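Notebook, Kullivden student project (two-arm rack task)
May 22, 2024
Entry by Harish. Also in today: Agathe, Čestmír.

Carried on from the April branch. Agathe merged her new table and room files before lunch and the sim loads without the collision warning. The rack is on the left half of the table and the green block on the right, as we agreed with Tarcísio.

Set the time step back to the old value. Seed 2128 for everything below, so please use the same one if you rerun. Episode length capped at 3000 steps.
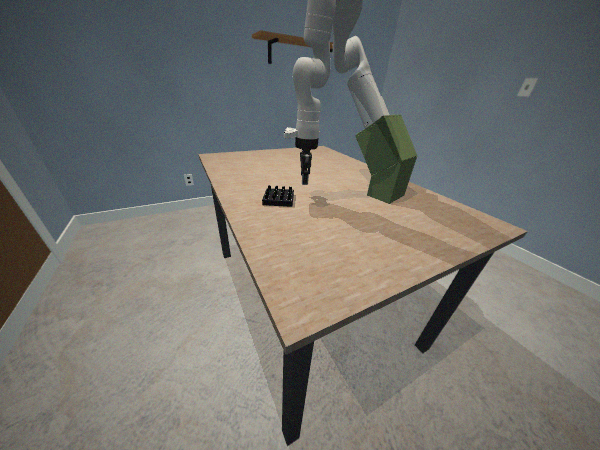
Page 97

Left gripper is pointing straight down over the table with nothing in it. The block hides the end of the right forearm from this view, so I can't judge the wrist from it. Čestmír wants a second viewpoint from the door side. I would sooner turn the block first and see if that is enough.

Ran 306 episodes with the left arm only. Log is in the shared folder under Bunnag. The left arm reaches the rack in most of them, but the approach is too low and it clips the prongs on the way in. Raised the waypoint and started again. Not finished when I left.

Right arm: no runs today. Joint limits in the config still don't match the sheet Dorian gave us. Asked him which is correct.

Shadows cost us a lot of render time. Agathe says leave them on, the vision part needs them. Fine, but switch them off for the motion tests.

To do
Check limits with Dorian
Rotate block, rerender same view
Rerun left arm with raised waypoint
Čestmír to write up the gripper section for the class report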